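4. Loading the Clesadeck drying rack

Read section 3 first. If you skipped it, the rack is probably upside down.

1. Unfold both wings until they click. One click means one wing.
2. Hang heavy items (jeans, towels, the bathrobe you swore you'd stop buying) on the center bars.
3. Put light fabrics and anything with a mesh weave on the outer bars, one layer deep.

Caution: Do not stack damp prints on white cloth. The pink always wins.
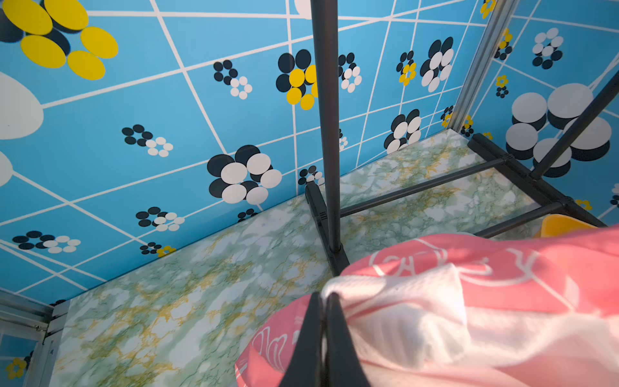
4. Leave 2 inches between pieces. A sock draped over another sock is a wet sock with company.
5. Turn thick items once, after lunch or whenever guilt strikes.

Note: The wings are not a shelf, a ladder or a cat bed. The cat will disagree - fold them in when you leave the room.

6. To close, empty the rack, press both gray tabs and push the wings down. Keep your fingers off the hinge.

If a tab sticks, order part 434 from the Ciridville parts desk. Ask for Dénes Rácz, and have your receipt ready.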